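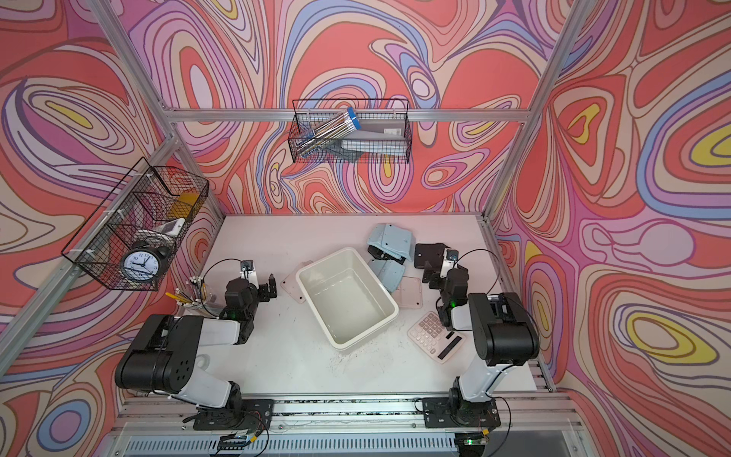 Marbled Paper Moves From the Endpaper to the Wall

For most of its history in the West, marbled paper was something a reader saw for a second or two, on the way to the title page. Bookbinders used it inside the covers because it hid glue stains and the turned-in edges of leather, and because a busy pattern shows less wear than a plain sheet. The sheets were small, limited by the size of the tray in which they were made and by how far one person could reach while lowering the paper onto the surface.

Wallpaper does not have these limits, and for that reason it has never been truly marbled in any quantity. What is sold as marbled wallpaper is nearly always a printed copy of a hand-made sheet. The quality of the result depends on how the original was made, how it was scanned, and how the pattern was joined to itself.

The original process is simple to describe and hard to control. A tray is filled with water thickened to the consistency of thin cream, usually with carrageenan, an extract of red seaweed. The thickened bath is called size. Paints are thinned and mixed with a small amount of a dispersant, traditionally ox gall, which lowers the surface tension so that each drop spreads in a disk and stays on top. A second color dropped into the first pushes it outward. By the fifth or sixth color, the earliest has been squeezed into narrow veins.

The paper is treated with alum in advance so that the pigment will bond to it. It is laid down from one corner in a single continuous movement. A pause leaves a line, and a trapped bubble leaves a white spot.

Size has to rest overnight before it is used, and it breaks down within days. Its behavior changes with room temperature. Paint that spreads well in the morning may sink in the afternoon, and hard tap water can cause the same fault. Most workshops keep a notebook of ratios and still test each color before starting.

Scaling this up is the job of the pattern department. Vornari, a wallpaper printer based in Estholm, began work on a marbled collection in April and made 223 trial sheets before selecting the ones to be scanned. Of those, 39 went forward. The rest were rejected for reasons a bookbinder might not have noticed: a dark patch that would show up as a stripe once repeated, a vein running in one direction, or a color that dried darker at one side of the sheet.

The repeat is the central problem. A wallpaper pattern has to meet itself at the top and bottom of each repeat and at both side edges of the roll. Geometric designs are drawn with this in mind. A marbled sheet has no structure to align, so the edges have to be rebuilt by hand on screen. Every vein that leaves the left edge must enter again on the right at the same height, with the same width and the same angle. One design in the Vornari collection required 2,274 separate corrections along its edges.

The eye finds repeats quickly. The usual cause is a single feature with more contrast than its neighbors, such as a pale oval in a field of mid-tones. On a sheet the size of a book it reads as an accent. On a wall it appears at fixed intervals and forms a grid. Designers deal with this either by weakening the feature or by adding several similar ones at irregular spacing. A longer repeat also helps, but it increases waste, as more paper must be cut away to match each drop.

Outlines are a separate question. Traditional stone and vein patterns have soft boundaries in places, where two paints met and thinned. Many printed versions sharpen these into a continuous line. The line makes the pattern easier to reproduce and disguises small errors in color registration, but it also moves the result closer to a drawing. Buyers appear to accept both, and suppliers commonly stock them side by side.

Printing method affects the number of colors available. Surface printing and gravure use one roller per color, so a design is usually reduced to between six and 12. Digital inkjet has no such limit and is practical for short runs. Vornari uses gravure for orders above 1,000 rolls and inkjet for anything smaller. Under a raking light the two can be told apart by the thickness of the ink film, though at normal viewing distance the difference is slight.

Hanging follows the rules for any non-directional pattern, with a few additions. The installer should check batch numbers on every roll, as small shifts in a mid-tone are very visible where two strips meet. The first strip is set to a plumb line near the most visible corner. At inside corners the paper is cut and overlapped by a narrow margin, and some mismatch there is unavoidable. Paste should be kept off the face, particularly on uncoated stock, where it dries as a shiny patch.

Soltia, which supplies the base paper for the collection, recommends a nonwoven backing for walls that are not perfectly flat. Nonwoven stock does not expand when pasted, so seams stay closed as the wall dries.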